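Flello hand gripper kit, pair – three out of five

I bought the Flello pair in June to replace the ones I printed myself, which had worn out at the hinge. The kit cost me 464 dollars before shipping. The shop page promises "tool-free assembly in an evening." I needed two evenings and a hex driver, so take the rest of that page with the same grain of salt.

You get two black handles, two sets of brackets, the padded fingers and a bag of screws. The instructions are one folded sheet with drawings so small I ended up using my phone to blow them up. Step 5 shows the bracket the wrong way around. I followed it, took it apart, and did it again.

Once together, the handles feel solid. The squeeze is smooth and the two fingers meet where they should, which my printed pair never did. The pads are the best part. They have a mesh texture and grip smooth plastic well enough that I stopped squeezing so hard.

Now for the complaints. The screws on top of the brackets back out. I checked them after 15 minutes of picking things up and two had already moved. A drop of thread glue fixed it, but a kit at this price should come with some. The handles are also heavy for one-handed work, and by the end of a Saturday session my wrist was sore.

I do my testing at home with ordinary stuff: a bottle and a couple of cups on a checkered tablecloth in the living room.
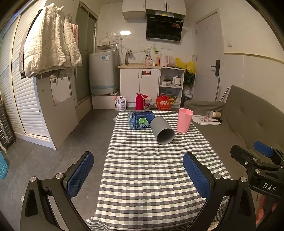 Cups are easy standing up. Lying on their sides they roll, and you have to come in lower than feels natural. The bottle is worse, as thin plastic gives under the pads and then pops back. I'd like softer padding as an option, and Flello doesn't sell any.

I looked at the Petora set too. It lists at 986 dollars, and apart from a nicer case I can't see what the extra money buys. The shared shop at Flemdale has one on a shelf, and its brackets had the same wobble.

As for the claim that a robot arm can take over whatever you do with these by hand, I'll believe it when my Lynch arm picks up a cup without shoving it first. So far I've only fitted one finger set to it, and the mounting holes needed filing.

Would I buy it again? At a third off, yes. At full price I'd print new hinges and buy the pads separately, if they ever offer them.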